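Dorard Play Kitchen – Review
July 8, 2023

Verdict: a well-finished toy kitchen with a sensible counter layout and a weak set of instructions.

The Dorard sells for $269 without accessories. I assembled it in March and have used it since in a shared playroom, next to an older Daltance unit that it was bought to replace. Assembly took one afternoon with a Phillips screwdriver. The manual skips the shelf brackets entirely, and 2 of the pilot holes in the back panel needed to be redrilled.

Cooktop and pot

The cooktop is a black inset with printed burners, some as white outlines and at least one with a red element pattern. There is a small control strip near the front edge. The print has not lifted so far. A metal pot with two side handles sits flat on the surface and is wide enough to take building blocks as stand-in food.
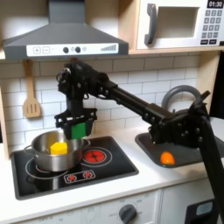
Scratching was my main concern with metal cookware on a gloss finish. After some 30 sessions there are fine marks visible under a strong lamp and none at normal viewing distance. The Daltance top was dull within a month. Fingerprints are another matter, and the cooktop needs a dry cloth more often than the rest of the unit does.

Sink and oven front

The sink basin is dark gray, with a curved gray faucet behind it. No plumbing, no pump. Small balls and blocks stay in the basin when the counter is bumped. The round oven knob turns with even resistance – slightly stiff for a two-year-old.

Backsplash, shelf and counter

The white subway tile pattern with gray grout lines wipes clean with a damp cloth. A wooden spoon can hang against it within reach of the burners, and the shelf above has a pale wood front edge that matches. The white counter between cooktop and sink is matte and hides smudges well. 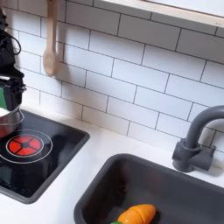 Compared with the Mousavi

The Mousavi costs less and packs flatter, but its counter is narrower and its sink lifts out too easily. For a single child at home it is adequate. For group use I would pay the difference for the Dorard.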